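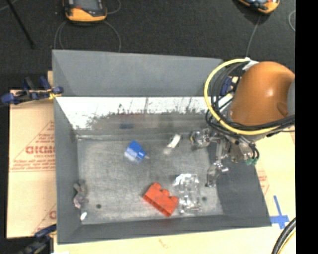
Handout 4, p. 20

Drawing the Line: The Lillton River Dispute
Course notes, D. Simanjuntak

Last session ended with both sides claiming the river. Remember that the treaty says the border follows "the main channel to the hills." It names no channel and no hills. The men who signed it had never been within 500 miles of either, and the only map in the room had been drawn by someone who left the upper valley blank and filled it with a compass rose.

Three claims to keep straight for the quiz:

Flavwood held that the main channel was the deepest one. This put the landing, the mill and the ferry tolls in Flavwood.

Stekero held that it was the widest one. This put the landing, the mill and the ferry tolls in Stekero.

The people of Lillton, who lived between the two channels, held that they had paid taxes to both governments for over 20 years and would like one of them to stop.

The arbitration

Ravn, a neutral port with shipping interests on both banks, offered to host. The tribunal sat through December and heard 521 pages of testimony, most of it on the subject of mud. Read the surveyors' statements closely. Each side's expert measured the river in the season that suited his employer, and each accused the other of doing so.

The award split the island down the cart road. Flavwood got the mill, Stekero got the landing, and the ferry tolls were to be shared, an arrangement that produced the second dispute (Handout 5).

Terms: thalweg, arbitral award, condominium, usage.

For discussion: does a vague treaty favor whoever is already collecting the money? Bring a page of notes and the reading. The paper is 100 points, and "the British did it" is not a thesis.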